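Handik G3 handheld gripper, pair
Service notice and replacement cable kit

Part no. 353-G3. Supplied by Predton. Fits all Handik G3 pairs bought before December.

We have had reports of the jaws on the G3 failing to open on release. The gripper closes on the item as normal, then stays shut when the trigger is let go. In most cases it frees itself after a few seconds. In three cases the unit had to be switched off at the base.

The fault was traced by Jovita Bautista in our repair shop. The cable is bent too tightly where it leaves the back of the body, and after long use one of the cores breaks inside the sleeve. It shows up most in cloth work such as folding and sorting, where the wrists turn a lot.

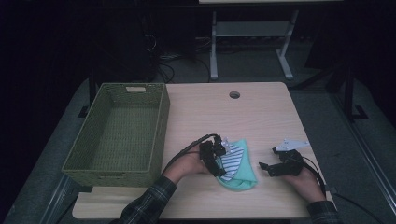
The replacement cable has a softer outer sleeve and a longer boot at the gripper end. Fitting takes 15 minutes per hand and needs a small cross-head screwdriver. Switch off at the base and unplug both grippers before you start. Do not pull the jaws apart by hand if they are stuck, as this strips the drive gear and is not covered by the warranty.

Kit contents
Two cables, left and right
Two boots
Four screws
Fitting sheet

Cable length: 205 cm
Colour: black

The kit is free to registered owners. Units with a damaged gear should be sent back whole, with both cables. Mark the parcel for Leonardo Farina, Returns, and put your order number inside.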